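Print this article | E-mail to a friend

January 8, 2020
By Lizelle Sibiya and Facundo Gallardo

We use cookies to remember your reading preferences. By carrying on you accept this.

3. Weighing soft parcels at the bench

3.1 Why the soft ones bothered us

I should own up that I came to this study thinking weighing was the dull bit. You put the parcel on the tray, you read the number, off it goes. Facundo had spent longer at the benches than I had and kept telling me to look at the mailing bags, and he was right to nag. A box sits where you put it. A plastic bag with a jumper in it slumps, and if a corner droops over the rim of the tray and touches the table, part of the weight is being held up by the table and the reading comes out light.

We took our parcels from the Firnbridge depot over one November, 3578 of them in all, and kept boxes and bags in separate piles from the start (Mirta Cabral did the sorting, and I'm still grateful). Every parcel was weighed once in the usual way at the packing bench. Then it went on a second scale at the back, placed carefully in the middle and left alone until the number stopped moving. I'll call that second reading the settled weight from here on. 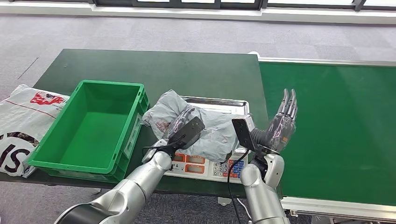
Figure 2. A crumpled grey plastic mailing bag on the tray of a digital scale at a dark green work table, with the keypad to the right of the display windows.

The other thing that spoils a reading is pressure. Bags get patted flat, pinched at the corners and turned round to find the label, and if the number is taken while any of that is still going on, you're weighing the push as well as the parcel! I did it myself on my first morning and got a reading 88 grams over the settled weight, for a bag I'd have sworn I was barely touching.

So we settled on a plain rule for what counted as a bad reading: anything more than 20 grams away from the settled weight, in either direction. Zulema Quiroga wanted it tighter and I can see her point, as small bags can sit right next to a price band, but our back scale wandered a bit on cold mornings and I didn't want to blame the bench for that.

3.2 What we asked people to change

Very little, really. Bags were to be folded under at the loose end, set down in the middle of the tray and let go of before the number was read. We tried this first on a run of 100 bags, mostly to see whether it annoyed anyone. Ulises Huenchumán found the folding fiddly with the thinner bags, which sprang open again, and we let him tuck the end beneath the parcel instead. The full comparison, bench by bench, is in Section 4.

Print this article | E-mail to a friend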